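충전기 서랍을 엎은 오후

우리 집에는 이름 없는 서랍이 하나 있었다. 부엌과 현관 사이에 있는 낮은 장의 두 번째 칸인데, 식구들은 그냥 "거기"라고 불렀다. 케이블 어디 있어? 거기. 여행용 어댑터는? 거기 봐. 거기를 열면 손이 쑥 들어가지 않는다. 선이 선을 물고, 그 선이 또 이어폰을 물고 있어서 하나를 당기면 한 뭉치가 통째로 딸려 나온다. 나는 몇 년 동안 그 뭉치를 들어 올렸다가, 필요한 것만 억지로 잡아 빼고, 다시 눌러 넣고 서랍을 무릎으로 닫는 생활을 했다.

그러다 7월에 에닌홀름으로 휴가를 갔는데, 숙소에 도착해서 가방을 열어 보니 충전기만 네 개고 맞는 선은 하나도 없는 거다! 납작한 구멍 충전기에 동그스름한 플러그의 선, 뭐 그런 조합이었다. 섬에 하나 있는 잡화점에서 짧은 선을 하나 사고(30센티짜리밖에 없었다, 전화기를 콘센트 옆 바닥에 눕혀 놓고 엎드려서 봐야 하는 길이다) 돌아오는 배에서 결심했다. 집에 가면 거기를 엎어야지.

결심하고도 한참 미뤘다는 말은 해 두는 게 좋겠다. 서랍 정리는 이상하게 시작이 어렵다. 옷장은 엎으면 버릴 옷이라도 보이는데, 충전기와 선은 다 멀쩡해 보이고 다 언젠가 쓸 것 같다. 그래서 이번에는 순서를 정해 놓고 했다. 독자 편지에서도 전선 이야기가 제일 자주 오기에, 내가 해 본 그대로 적어 본다. 전문가의 비법 같은 건 기대하지 마시길. 무릎으로 서랍을 닫던 사람의 기록이다.

넓은 바닥부터 구하기

처음에는 식탁에서 하려고 했다. 실패했다. 저녁 먹을 시간이 오면 다 치워야 하고, 치우면 다시 섞인다. 선을 고르는 일에는 펼쳐 놓고 잠깐 떠나도 되는 자리가 필요하다. 침대도 안 된다. 이불 위에서는 검은 선과 검은 선이 구별이 안 되고 작은 어댑터가 주름 속으로 굴러 들어간다.

바닥 색도 은근히 중요하다. 회색 대리석 무늬 같은 바탕이면 검은 것도 흰 것도 그런대로 눈에 들어온다. 나는 무늬 있는 바닥을 별로 좋아하지 않았는데 이 일만큼은 무늬가 좀 있는 게 눈이 덜 피곤하다. 벽은 취향대로. 나는 꽃무늬 벽지를 좋아한다. 자작나무 줄기 같은 연회색 줄무늬에 짙은 청회색 꽃이 얹힌 벽지라면 하루 종일 선을 풀어도 기분이 나쁘지 않다. 노란 꽃술에 연노랑 봉오리까지 있으면 더 좋고.

그다음은 상자다. 서랍에 도로 넣을 생각을 버리고, 뚜껑 있는 상자를 하나 정했다. 투명한 것과 불투명한 것 사이에서 오래 고민했는데 나는 불투명 쪽이다. 투명 상자에 든 전선은 정리를 아무리 해도 국수처럼 보인다. 뚜껑은 손잡이가 달린 것이 편하고, 양옆에 걸쇠가 있으면 옆구리에 끼고 옮겨도 마음이 놓인다.

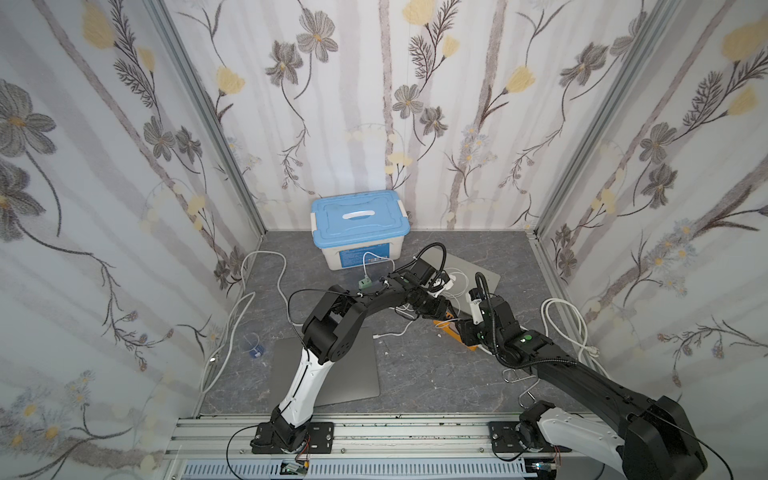 꽃무늬 벽지 앞에 둔 흰 보관함. 뚜껑은 하늘색이고 손잡이와 걸쇠는 흰색이다.

흰 몸통에 하늘색 뚜껑이라는 조합이 나는 참 좋다. 뚜껑 색이 연해서 꽃무늬 앞에 두어도 싸우지 않는다. 만약 새빨간 뚜껑이었다면 벽지랑 서로 소리를 질렀을 것이다. 상자 앞면의 파란 인쇄 라벨은 떼는 사람도 있고 두는 사람도 있는데 나는 두는 편이다. 어차피 그 옆에 내 라벨을 또 붙인다. 예전에 선물로 받은 두보프 라벨 테이프가 있어서 "선", "머리", "모름" 이렇게 세 장을 썼다. 머리는 충전기 본체를 말한다. 모름은 말 그대로 모름.

선과 머리를 따로

나는 늘 충전기와 선을 짝지어 보관했다. 이 머리에는 이 선, 하고 돌돌 감아서 같이 넣었다. 단정해 보이지만 사흘이면 다 헤어진다. 전화기 선을 급히 빼서 스피커에 꽂고, 스피커 선은 침대 옆으로 가고, 머리는 벽에 남는다. 그래서 이번에는 짝짓기를 포기했다. 선은 선끼리, 머리는 머리끼리.

선은 양 끝을 보고 나눈다. 납작하고 넓은 플러그가 한쪽에라도 있으면 왼쪽, 양쪽이 다 작고 둥근 타원이면 오른쪽. 끝이 초록색 블록이거나 도대체 본 적이 없는 모양이면 버리지 말고 일단 "모름"으로 보낸다. 이런 것 중에는 예전 조명이나 화분 물 주는 기계의 선이 섞여 있어서, 버린 다음 날 꼭 찾게 된다. 나는 한 번 그래서 화분용 펌프를 새로 샀다.

길이도 본다. 나는 침대용으로 200센티짜리를 따로 빼 두었다. 이건 감을 때 손바닥에 감지 말고 큰 원으로 느슨하게 감아야 한다. 손바닥에 꽁꽁 감으면 목이 꺾이고, 플러그 바로 아래 그 하얀 목이 노랗게 갈라지기 시작한다. 이미 갈라진 선은 미련을 두지 말 것. 테이프로 감아 쓰는 것도 나는 그만두었다.

감은 선은 뭘로 묶느냐. 빵 봉지 철사는 따갑고, 고무줄은 여름을 지나면 녹아서 선에 들러붙는다. 찍찍이 띠가 제일 무난하다. 100개들이 한 묶음을 샀더니 평생 쓸 것 같다(몇 개는 이미 우산과 요가 매트에게 갔다). 띠를 선에 먼저 한 번 끼워서 고정해 두고 그다음에 묶어야, 풀었을 때 띠가 사라지지 않는다. 이걸 안 해서 잃어버린 띠가 얼마나 많은지 모른다.

머리는 구멍을 보고 나눈다. 색으로 나누고 싶은 마음이 굴뚝같겠지만 참으시라. 민트색 옆에 분홍색을 놓으면 정말 예쁘긴 한데, 예쁜 것과 꽂히는 것은 다른 문제라서 구멍이 먼저다. 색은 나중에 누구 것인지 정할 때 쓰면 된다. 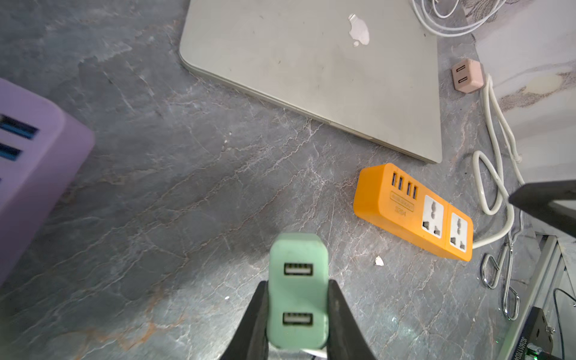 시그네 브림

민트색 충전기를 나는 오랫동안 얕봤다. 색이 장난감 같아서 힘이 없을 것 같았달까. 그런데 모서리가 둥글고 넓적한 USB-A 구멍이 위아래로 둘 있는 이런 물건이 집 안에서는 의외로 쓸 데가 많다. 오래된 이어폰, 손전등, 아이들 스탠드 같은 것들은 아직도 납작한 플러그를 달고 산다. 새 규격이 나왔다고 옛 머리를 다 내보내면 그 친구들이 굶는다.

연분홍색의 작은 네모 충전기는 반대로 USB-C 구멍만 둘이다. 새 전화기와 태블릿은 이쪽. 우리 집에서는 이 둘을 같은 칸에 넣지 않기로 했다. 민트는 옛날 칸, 분홍은 요즘 칸. 초등학생도 한 번 듣고 외우는 규칙이라 라벨이 필요 없다. 하얀색만 잔뜩 있는 집이라면 옆면에 작은 스티커라도 붙여 보시길. 똑같이 생긴 하얀 네모를 들고 구멍을 들여다보는 시간이 하루에 몇 번인지 생각해 보면 스티커 값이 아깝지 않다.

그리고 주황색 멀티탭! 나는 멀티탭은 무조건 안 보여야 한다고 믿던 사람이다. 책상 뒤로 넘기고, 상자에 넣고, 화분으로 가리고. 그러다 보니 뭘 하나 꽂을 때마다 책상 밑으로 기어 들어가야 했다. 주황색은 숨기기를 포기한 사람의 색이다. 멀리서도 보이고 발에 차이지 않는다. 한쪽 끝에 USB-A 구멍 네 개가 나란히 있고, 이어서 여러 나라 플러그를 받는 흰 소켓이 둘. 브랜드 글자는 도드라지긴 해도 희미한데, 그 아래 S204라는 글자는 플라스틱에 그대로 찍혀 있어서 찾아보기 쉽다. 모델명을 사진으로 찍어 두는 습관도 추천한다. 나중에 몇 와트까지 되는지 알아보려고 가구를 들어내는 일이 없어진다.

여러 모양을 받는 소켓은 우리처럼 물 건너온 가전이 섞인 집에서 특히 고맙다. 내 친구 레나토 달리사이는 이사를 워낙 많이 해서 집에 있는 플러그 모양이 제각각이다. 레나토네 집에 가면 어댑터에 어댑터가 물려 있는 탑이 벽에서 자라고 있었는데, 볼 때마다 무서웠다. 내가 소켓 모양을 가리지 않는 걸로 바꾸라고 해서 지난봄에 드디어 바꿨다. 다만 꽂힌다고 해서 전압까지 맞춰 주는 건 아니니까 그건 기기 뒷면의 작은 글씨를 꼭 읽어야 한다. 레나토는 그걸 안 읽고 고데기를 하나 보냈다.

흰 선이 만드는 고리

멀티탭에서 나온 전원선은 생각보다 길고 뻣뻣하다. 남는 길이를 어떻게 하느냐로 사람들 의견이 갈린다. 꽁꽁 묶어서 짧게 만드는 사람이 있고, 그냥 늘어뜨리는 사람이 있다. 나는 느슨하게 고리 하나를 만들어서 옆으로 눕혀 두는 쪽이다. 전기가 흐르는 굵은 선을 촘촘히 감아 두면 열이 모인다고 하니 그 말을 듣기로 했다. 보기에도 나쁘지 않다. 흰 선은 흰 선끼리 나란히 올려 보내면 한 줄처럼 보인다. 검은 선이 거기 끼면 갑자기 지저분해 보이니, 새로 살 때 색만 맞춰도 절반은 먹고 들어간다.

노트북은 정리할 때 닫아서 같이 올려 두면 좋다. 이게 무슨 소린가 싶겠지만, 노트북이 차지하는 넓이를 모르고 충전 자리를 정하면 나중에 반드시 멀티탭이 밀려난다. 나는 처음에 전화기만 생각하고 자리를 잡았다가 저녁에 노트북을 내려놓을 데가 없어서 다 다시 옮겼다. 멀티탭은 비스듬히 놓아도 된다. 벽과 평행하게 놓아야 한다는 강박을 버리니 노트북 모서리 옆에 쏙 들어간다.

닫은 김에 뚜껑도 한번 닦아 주자. 은색 알루미늄은 먼지가 안 보이는 줄 알았는데 위에서 비스듬히 보면 다 보인다. 잔흠집도 보인다. 사과 로고가 군데군데 닳은 노트북을 보면 나는 좀 애틋하다. 가방에 얼마나 들락날락해야 로고가 닳을까. 흠집은 어쩔 수 없고 먼지는 마른 극세사 천으로 한 번 훑는다. 안경 닦는 천도 괜찮은데, 그걸로 다시 안경을 닦지는 말 것. 해 봤다.

남길 것과 보낼 것

머리와 선을 다 나누고 나면 분명히 너무 많다. 나는 여기서 두 번째로 막혔다. 똑같은 선이 왜 이렇게 많은지, 물건을 살 때마다 하나씩 따라와서 그렇겠지. 우리 집 기준은 이렇다. 매일 쓰는 자리마다 하나, 가방에 하나, 예비로 하나. 그 외에는 보낸다.

어디로 보내느냐면, 우리 동네 나른사이드에는 티옹손이라는 수리점이 있다. 우산도 고치고 라디오도 고치는 집인데 계산대 옆에 안 쓰는 선을 두는 바구니가 있어서, 필요한 사람이 가져간다. 나는 종이봉투를 들고 가서 와르르 붓고 싶었지만 주인이 묶어서 달라고 했다. 맞는 말이다. 남의 집 뭉치를 누가 풀고 싶겠나. 고장 난 것은 바구니에 넣으면 안 되고 폐전자제품 수거함으로 가야 한다. 고장인지 아닌지 헷갈리는 선은 꽂아 보면 된다. 30분 꽂아 놓고 배터리가 꼼짝도 안 하면 그 선은 보내 준다. 다른 선으로도 한 번 더 확인해야 억울한 선이 안 생긴다.

여기까지 하고 나면 허리가 아프다. 바닥에서 하는 일이 다 그렇다. 방석을 깔고, 중간에 차도 한 잔 하고, 음악은 가사가 없는 것으로. 가사가 있으면 나는 따라 부르느라 C를 A 칸에 넣는다.

여행 주머니

마지막으로 휴가의 원한을 풀 차례. 여행용은 상자에 섞지 않고 작은 주머니 하나를 따로 만들었다. 머리 하나, 양쪽 끝이 다른 선 두 개, 그리고 긴 선 하나. 집에서 아쉬워도 절대로 꺼내 쓰지 않는 것이 규칙인데, 벌써 남편이 한 번 어겼다. 그래서 주머니를 여행 가방 안쪽에 넣고 지퍼를 잠갔다. 가방은 옷장 위 칸에 있고 의자를 밟아야 손이 닿는다. 이 정도 거리가 있으면 사람은 그냥 거실 것을 쓴다.

편지로 자주 받는 질문 몇 가지도 같이 적어 둔다. 나른사이드의 한 독자는 원룸이라 상자 놓을 데가 없다고 했다. 그럼 신발 상자의 뚜껑만 써 보시라. 얕아서 쌓을 수가 없고, 쌓을 수 없으니 엉키지도 않는다. 또 32년째 같은 집에 사신다는 분은 벽 콘센트가 모자라서 멀티탭에 멀티탭을 물려 쓰신다는데, 그건 정리로 해결할 일이 아니니 전기 기사님을 부르시면 좋겠다. 진심으로 부탁드린다. 라벨을 꼭 기계로 뽑아야 하느냐는 질문도 있었다. 아니다. 마스킹 테이프에 볼펜이면 충분하고, 나도 두보프 테이프가 떨어지면 그렇게 할 생각이다.

"모름" 칸은 아직 그대로다. 겨울에 한 번 더 열어 보기로 했고, 그때까지 아무도 찾지 않은 것은 티옹손에 들고 가서 이게 뭔지 물어보려고 한다. 비어 버린 두 번째 서랍에는 지금 행주가 들어 있다.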